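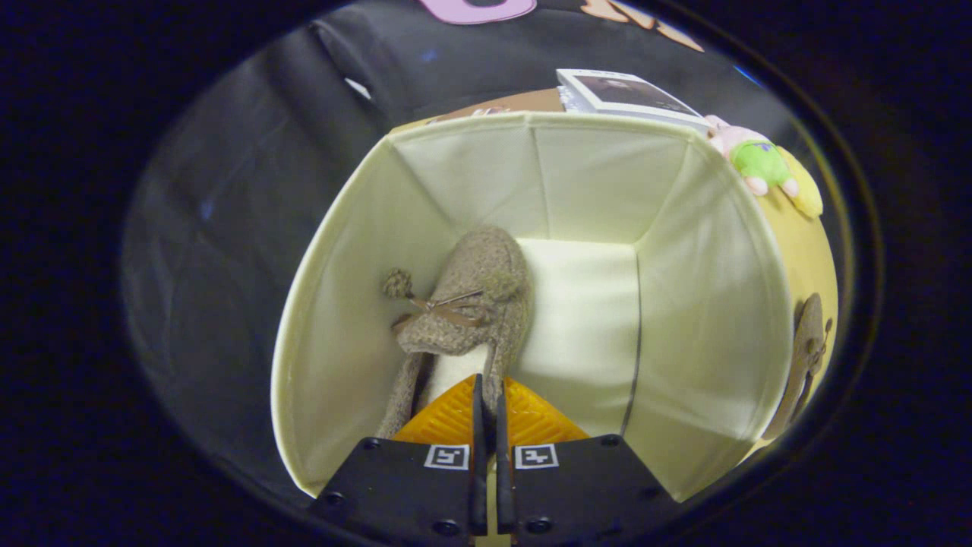
By Libor Vávra

The Koubek gallery opens its paintings store to visitors in December, in groups of seven. I went with the group that met at 3 p.m. at the side entrance.

Bags and coats stay in lockers downstairs. The store is one long room with sliding wire racks on both sides, and the pictures hang on them by size, so a small harbor view can end up next to a portrait from another century. Labels are tied to the racks and give the inventory number, artist, title and year. Where the artist is unknown, the label says only "local painter."

Our guide pulled out three racks. The first held river landscapes in oil, most of them in their old gilt frames. I spent the longest time on a view of Clirow from the west bank, painted before the second bridge was built. The sky has been cleaned and the water has not, and the line between the two is easy to see.

Next door is the conservation studio. A winter street in Carureo was lying face down on a table to have its canvas edges strengthened. The old lining will stay on. The conservator told us the glue still holds and that taking it off would put more strain on the paint.

The tour ends in the reading room, where the Flirard bequest files can be looked at on request. They include the family's purchase receipts, though several years are missing.

Tickets are sold at the front desk only. The store is kept cool, so wear a sweater.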